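Week 4: Reading a room by its light

Welcome back! This week is my favourite in the whole unit, so bear with me if I go a bit fast. We're moving on from colour and into daylight, and how people planned their days before they could flick a switch.

Start with the Moketbridge house plans in your reader (page 2 is the clearest). The kitchen faces the morning sun and the parlour gets whatever is left by late afternoon. That was a choice about work — bread and mending early, visitors later. Domínguez has a lovely chapter on this, and she's very good on how window taxes shaped ordinary homes. Read it with a pencil handy.

Then compare the Gatberg weaving sheds, where the looms sat hard up against the north windows. The shed register lists 744 panes for one building! Glass was dear, so think about what the owners were paying for: steady light, few shadows, and a longer working day in August.
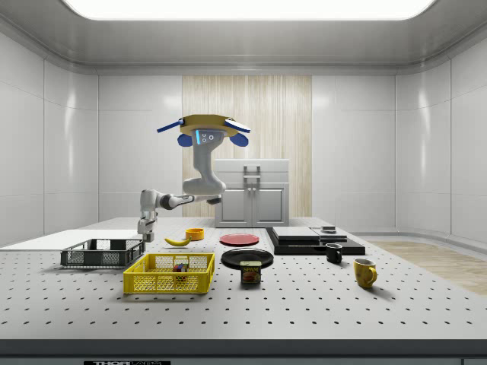

Once light comes from the ceiling, the centre of a room becomes as useful as its edges, and furniture drifts away from the walls. Look for that shift in the Andus office plans.

For the tutorial, sketch a room you know well at 8 am and again at 4 pm. Shade the dark corners and mark where people tend to sit. Rough sketches are fine.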